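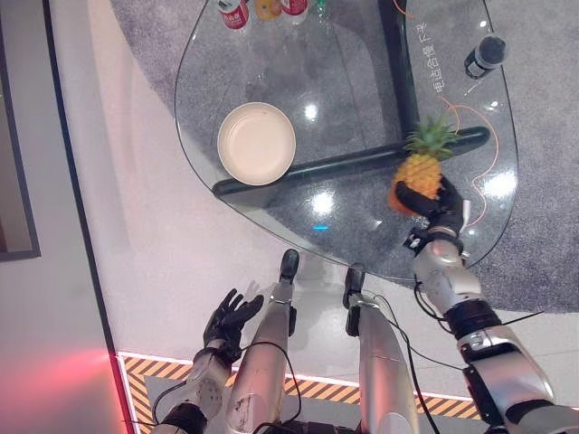 我们的训练位:右手握着玩具菠萝,玻璃桌面上的碗是空的。

机器人来了以后,原来的装盒员工变成操作员,工作量应该怎么算?

发帖人:Frøydis Sjöberg
版块:工作与职场 > 自动化、转岗

大家好。中文不是我的母语,如果有写得不清楚的地方,请指出来,我会修改。

我在 Furetti 做班组长,我们的工作是给客户装礼盒:杯子、小摆件、仿真水果这一类东西。以前这个工作全部用手做,每个人每班有件数,件数在墙上的表里,月底按照件数算奖金。方法很老,但是大家都懂,也没有人争论。

从十一月开始,公司和 Gridmont 合作,在原来放样品的区域做了一个人形机器人的训练位。我的班里有 2 个人转过去做操作员。她们的任务是让机器人拿起一个东西,放到容器里,再拿出来,再放。每一次都要录下来,录完要写一个标记:成功、失败或者不能用。

问题在这里。人事部门还是用“件数”来看她们。一个熟练的装盒员工,拿一个玩具菠萝放进碗里,连一秒都不需要。用机器人做同样的动作,要先对准,再慢慢合上手指,有时候手指碰到叶子,就要退回来重新做。所以在表上,她们看起来像是全班最慢的人。上个月她们的奖金比以前少了,其中一个人问我,能不能回去装盒。我没有办法给她一个好的回答。

还有一个我没有想到的情况:做完一班以后,她们说的累和以前不一样。以前是肩膀和手腕累,现在是眼睛累,还有“脑子一直不能放开”。因为身体上看不出来,别的同事会说她们的工作很轻松,坐着玩玩具。这句话我听到过好几次,我觉得对她们不公平,但是我也不知道怎么解释。

我想请教的是:
一、你们单位如果有类似的岗位,用什么来代替件数?
二、“失败”和“不能用”的记录算不算工作量?现在我们完全不算。
三、休息时间应该怎么安排?现在和装盒线一样,上午一次,下午一次。

关于第二点我多写几句。她们除了看桌面的整体画面,还要检查手腕上小相机的画面。这个画面很难看,左边一大块是白的,亮得过分,水果在右边只是一团橙黄色,旁边有一点绿色。人事的同事来看过,她说“这个什么都看不清楚,怎么能算成果”。可是操作员必须一段一段看完,然后决定要不要留下。看的时间也是上班的时间。下面放一张给大家参考。

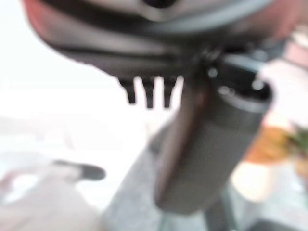

Malier

件数肯定不行,直接换成计时工资就完了。我们厂上设备的时候就是这么弄的,按小时,谁也别比谁。

至于别人说闲话,让他们上去试半天,马上就不说了。

画面过曝的话,把灯关掉几个试试。

(Frøydis Sjöberg 回复:谢谢您。计时工资我问过,人事说要等合同到期才可以改。灯的事情我会和 Gridmont 的工程师说,因为旁边的线也用同一排灯,我不能自己关。)

Oh

我不太同意楼上说的全部计时。计时以后,认真做标记的人和随便点“成功”的人拿一样的钱,过几个月数据就没有人相信了。我以前在仓库做盘点,就发生过这样的事。

但是我没有做过机器人的岗位,所以只能说一个原则:写“失败”的人不能因为写了“失败”而少拿钱。如果少拿,以后你就看不到失败了,全部都是成功。

休息的问题不清楚,等别人回答。

Ju-won Hwang

我和提问的人在同一家公司,我在训练位这边负责排班和检查记录。我也是外国人,所以这个帖子里可能有两个人的中文一起不标准,请大家原谅。Frøydis 写的情况我看都是对的,我补充我这边的做法,有的已经试了,有的还没有批准。

先说工作量。我们现在试着用“段”来代替“件”。一段就是从两只手都准备好开始,到操作员写完标记为止。段的结果是成功、失败还是不能用,都算一段。成功的比例我也记录,但是只用来看机器和任务的情况,不用来算人的奖金。这和 Oh 说的原则是一样的。我和人事解释的时候用了一个比较:质检员检查出坏的杯子,我们不会扣质检员的钱。她听了以后同意先试一个月。

不同的任务难度差别很大,这一点一定要写进表里。如果不写,大家都会抢容易的任务。拿瓶子比拿菠萝容易,因为瓶子是圆柱形的,表面光滑,手指合上就可以了。菠萝有一个尖的叶冠,从上面拿和从侧面拿完全不同。还有透明的玻璃桌面,灯在上面反光,操作员判断高度的时候会犹豫。所以我给任务分了 3 级,最难的一级,一段按照两段算。分级的时候请操作员自己先填,我再填,然后对照。第一次对照,我们的意见差得很远,我认为简单的任务里有好几个她们填了最难。后来我自己坐下来操作了一个下午,把我的意见改了。

左手的任务我原来也估计错了。我以为左右手一样,只是换一个方向。但是操作员大多数是右撇子,用左手去靠近盘子里的菠萝,手指要绕着水果的侧面慢慢弯过去,比右手要多花不少时间。右手在这个时候没有拿东西的任务,可是她也要看着,不能让它碰到桌子的边。

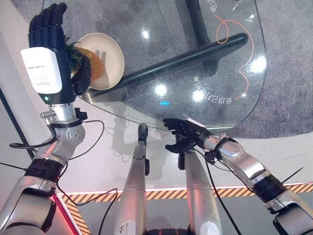
所以左手的任务现在全部往上提一级,双手的任务直接算最难。这个改动是操作员提出来的,我只是写进表格。

再说休息。我建议不要和装盒线用同一张时间表。我们试过连续操作一个上午,后面的记录里“不能用”明显变多,很多是忘记按开始,或者标记写错。现在的安排是 2 个人轮流:一个人操作,另一个人看回放、写标记,然后交换。看回放也累眼睛,所以这个不能算休息,真正的休息要另外给。我申请的是上午 3 次短休息,公司目前只批准了两次,我还在写说明。

手腕画面的问题:Malier 说关灯,我们和工程师讨论过,他的意见是先调相机的曝光。关灯的话装盒线的同事会看不清楚。在调好以前,我请操作员不要单独用手腕画面判断成功,要和上面的画面一起看。如果两个画面的意思不一样,就写“不确定”,这是新加的一个标记,也算一段。

关于同事说“玩玩具”。让他们上去试是可以的,但是我不喜欢用它当作惩罚,“你说轻松,那你来”,这样说完以后两边的关系更不好。我们的做法是每个星期开放一个时间段,谁想试都可以报名,操作员在旁边教。来的人里面,有一位做了很多年装盒的大姐,她看了菠萝的动作以后说,她平时拿这种带叶子的东西,会先用小指顶一下底部,再握住。操作员照这个顺序做了,觉得比较顺手。我把她的名字写在任务说明里,她很高兴,还来检查我有没有写错字。

想回去装盒的那位同事,我的意见是应该让她可以回去,而且要写清楚回去以后保留原来的级别。如果转岗只能去不能回,下一次就没有人愿意报名了。这个要 Frøydis 和人事一起谈,我没有权力决定。

表格我整理好以后可以发给需要的人,现在里面还有公司内部的编号,要先删掉。

(Frøydis Sjöberg 回复:谢谢 Ju-won,我们在同一栋楼里,可是“段”的事情我是在这里才看到完整的说明。奖金表我会先按照这个方法重新算上个月的,算完给你看。有一个地方我没有明白:如果一段做到中间,因为设备报错停下来,算不算?)

(Ju-won Hwang 回复:算。操作员写“不能用”,备注里写报错的内容就可以。如果修理的时间很长,等待的时间另外记在下面的空格里,不要让她们用自己的休息时间去等。)

(Oh 回复:等待时间单独记这个好,我们仓库当年就没有记。)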